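Filed under: Flash fiction, Short reads

Last Bus to Gurari

Missed it. Of course I missed it. Twenty-nine steps down from the flat and the tail lights already going round the corner by the Nastex yard.

Next one in two hours. Or walk to Chala and catch the other line – five miles, all of it uphill, and my good shoes on. I walked.

Mum's letter in my pocket. Not even a letter. Back of a seed packet, her writing gone small. Come before June if you can. The plums are early. That was all. She never asks. Nine years and she never once asked.

Hot. Dust in my teeth. A dog came with me as far as the bridge then thought better of it. I said sorry out loud to her, practising. Sounded daft. Tried it again without the sorry. Worse.

At Chala the old woman in the kiosk looked at my shoes, then at my face, and pushed a bottle of water across. I held out coins. She shook her head. "Gurari?" she said. I nodded. "You've her chin," she said, and pulled the shutter half down.

I stood there like a post. Drank to fast, coughed, drank again.

The 153 came over the hill with one headlamp. Driver didn't ask for a ticket. I sat at the back with the bottle between my knees and the seed packet flat against my leg, and watched for plum trees, and there werent any, and then there were.

More short reads
The Ferry at Bununberg
Two Spoons
What the Roofer Heard
Salt, Mostly
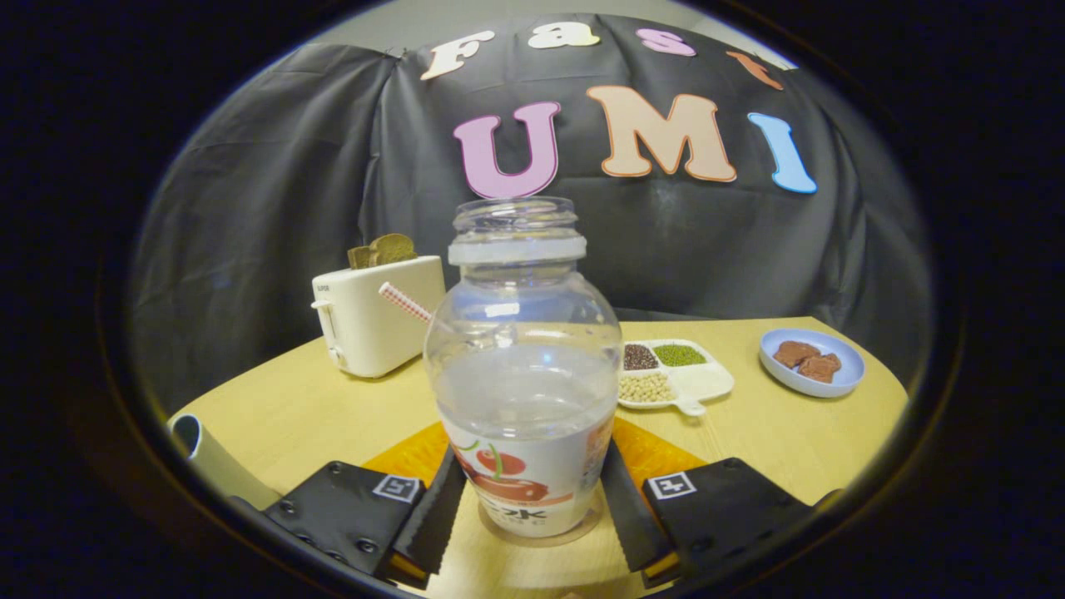
Water in a clear bottle, cherries on the label.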